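Subject: Re: [homekeepers] Cream leather lounge – cleaning, cushions, and is it all too pale?
List: Hudow Home & Hearth mailing list
Sent: Tuesday, 8.40 pm

Hello all,

I've been meaning to answer this one since the weekend, and then the school fete and a blocked gutter got in the way, so my apologies to the original poster, who has probably already gone and bought something. I'll leave the bits I'm replying to below so the digest readers can follow along.

> We've just been given my aunt's old leather lounge, cream
> colour, very good nick for its age but a bit grubby along
> the seams. My first question is what on earth do I clean it
> with? The man in the shop tried to sell me a kit for more
> than I spent on the rug.

Oh, lucky you! A good cream lounge is a lovely thing to be handed, grubby seams and all. Please don't buy the big kit just yet. I've had mine for years now (it's a Dahlgren, bought at the end of a floor sale, and my back has never forgiven me for helping carry it up the front steps) and most of what I do to it is a soft cloth, barely damp, with a drop of mild soap in a bowl of lukewarm water. I wring the cloth until I think it's done and then I wring it again. Then a dry cloth straight after, and I leave the windows open for the rest of the morning if the weather is kind.

The seams are the fiddly part, I won't pretend otherwise. Mine has the long stitched channels running front to back on the seat, and the diamond buttoning on the backrest, and every one of those is a little home for toast crumbs. I go over the channels with the brush end of the vacuum first, always before any water comes near it, then use an old soft toothbrush along the stitching. For the buttons I wrap a bit of cloth around the handle of a teaspoon and work around each one. It takes me 30 minutes if the radio is good and a fair bit longer if someone rings.

Do try your soap somewhere out of sight before you start. Behind the skirt or under a cushion is fine. I didn't, the first time, and I had a slightly shinier patch on one arm for a good few months. It has evened out since, or I've stopped looking for it.

A conditioner twice a year is plenty in my view. I use the Hema one in the tub, not the spray, as the spray gets all over the wall. Somebody on this list swore by a baby wipe a while back and I have to disagree with them, with great affection. My sister used them on her dining chairs and they went sticky.

> Second question, cushions. Everything I try slides down
> the leather and ends up in a heap. Do people just give up
> and leave it bare?

Don't give up! It's partly the cover and partly the filling. Anything satiny will be on the floor before the news is over. A woven cover with a bit of tooth to it holds much better, and a properly plump inner sits upright where a flat one slumps. I buy inners one size bigger than the cover, which is an old trick of my mother's, and it makes for a job getting the zip done up, but they do keep their corners.

I used to have 5 cushions on there, in all sorts of patterns, and spent half my life picking them up. Now I keep to fewer, and I put them at the ends against the arms where they have something to lean on. The light blue square is my favourite and I move it from end to end depending on who is sitting where. I give it a good shake when I tidy of an evening, turn it, and pop it back by the armrest next to the little table.
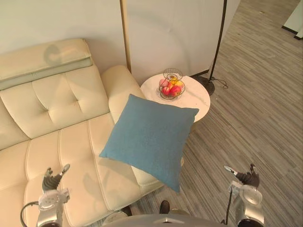 Pale blue was a bit of a gamble, to tell you the truth. I'd had my heart set on mustard, and I drove to Davance on a hot afternoon to get it, and they'd sold out of everything but the blue. I grumbled the whole way home and by teatime I loved it. Against cream it looks fresh without shouting at you, and it doesn't mind a gentle wash.

> Last one. With white walls as well I'm worried the whole
> room will look like a dentist's waiting room. How do you
> stop a pale room looking cold?

I had exactly this worry, white walls and all. My answer was to put the colour in small things I can change when I feel like it. The round side table has a white marble top, so that was no help whatsoever, but then I put a dark wire fruit basket on it and that made all the difference. Red apples, mostly, and something yellowy if there's anything good at the market. It costs next to nothing, it changes with the season, and the family eat more fruit with it sitting at their elbow than they ever did when it lived in the kitchen.

The other thing is something dark and something brassy. I've a slim black floor lamp on one side of the table and a brass-coloured one tucked into the corner by the lounge, and between them and the dark baseboard there's enough line in the room that it doesn't all float off into white. I know two lamps that close together sounds like a lot. One is for reading and the other is for evenings when I don't want the big light on. Mind the cords, though – I'm forever meaning to get one of those clips.

I wouldn't rush out and spend $200 on a throw, either, which is what the magazines would have you do. Live with it for 3 months and see where people put their cups down.

If anyone has a good way of getting biro off cream leather, I'd be glad to hear it. We have a small artist visiting in January and I'd like to be ready.

Warmest wishes to all, and do let us know how the seams come up,
Your Thursday-night scone baker

--
To change to the daily digest, reply to the list address with DIGEST in the subject line.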